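Is the Bennani mosaic house worth a detour, or is it one of those "hidden gems"?

14 shares · 3 comments · 4 min read

We have one free day in Radus in October and my sister-in-law keeps sending me posts about the Bennani house. From what I can gather, a retired bricklayer spent half his life covering his home, his yard wall and part of the street in broken plates. Every post says the same three things in the same order: 929 plates, no two alike, all mailed in by strangers. I have trouble believing any of it. Who counted? And why do all these articles use the same photo of the blue doorway?

What I want to know before I give up a day:

- Is it really a place you can walk around, or a front door you look at from across the road?
- Do you need the Zelta tour, which is $300 for a family and includes a "tasting"?
- Is there anything else out that way if it turns out to be a dud?

I did the Clestia glass steps two years ago on advice like this and it was a parking lot with a nice railing, so please be blunt.

tilly_outbound
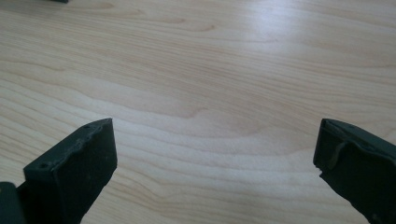 Pale wood grain, close up.

gravelroad6

I've been twice, once with the tour and once without. Skip the tour.

You can walk around it, but it's small. The yard takes ten minutes if you read the little signs and four if you don't. The stairs up to the roof were roped off both times, and the rope looked like it had been there a good long while. From the street you can see maybe half of the work for free, and I'd say it's the better half, because the wall on the uphill side is where he stopped trying to make pictures and just packed the pieces in tight. That part I liked a lot more than I expected to.

As for the 929 plates, I asked the woman at the gate and she said the number came from an old newspaper story. Then she said he kept adding to the wall after the story ran. So whatever the real number is, it probably isn't that one. And "no two alike" is plain wrong. There's a brown flower pattern that shows up all over the left side of the gate, clearly from one dinner set. Mailed in by strangers, maybe some of them. The brown ones look like somebody's kitchen to me.

Getting there: take the number 6 bus from the Radus market and stay on until the driver turns around. Go before 10 in the morning. The tour vans pull in after that and the lane is too narrow for everybody. Pay at the gate in cash. Bring small bills, they couldn't break mine.

The tasting on the Zelta tour was crackers and a jam. The guide was pleasant enough, but she read from a card, and the card had the 929 on it.

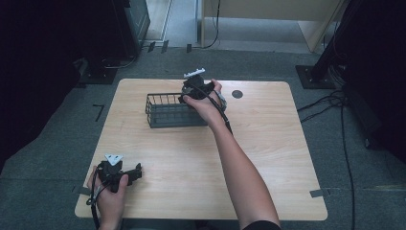 If it turns out to be a dud

Same poster, adding this because I forgot your last point. There's a chapel farther up the lane with a plain tile floor that hardly gets a mention anywhere. It's older than the house and I suspect he got some of his ideas there, though I can't prove it. The door was open in the morning and locked by mid-afternoon. There's a bench outside with a view over the rail yard, which sounds bad and isn't. The café at the bus turnaround does eggs until they run out of eggs.

I would not build a whole day on it. Half a day, with lunch back at the market, is about right.

nomadmarv

AMAZING place, totally worth it!! You will feel the energy as soon as you step in. Definitely do the tour so you get the true story. He got plates from every country in the world. Don't miss the blue door!!!

slowtrain_b

Every country in the world is a new one. Last year's version was "every continent," and I asked then which plate came from Antarctica and got no reply.

I mostly agree with gravelroad6, with two changes. The roof was open when I went, in spring, and it's not worth the climb. You get a view of the neighbor's laundry and one mosaic sun that's been patched with what looks like bathroom tile. Also, the gate is not always staffed. I waited a while, gave up, looked at the uphill wall and left happy enough.

On the blue doorway: it photographs well because the rest of that side is bare plaster. People crop it tight. If the door is what's selling your sister-in-law on the place, warn her that it's one door.

Compared with the Clestia steps, it's better. That's a low bar and you already know how low. At least here one person made the thing and you can tell where his hand got tired.

Related
Clestia glass steps: did they ever finish the upper section?
Radus market on a rainy morning, what's open
Zelta day tours, has anyone gotten a refund?
Street mosaics you can see without a ticket
Is the night bus to Radus still running in winter?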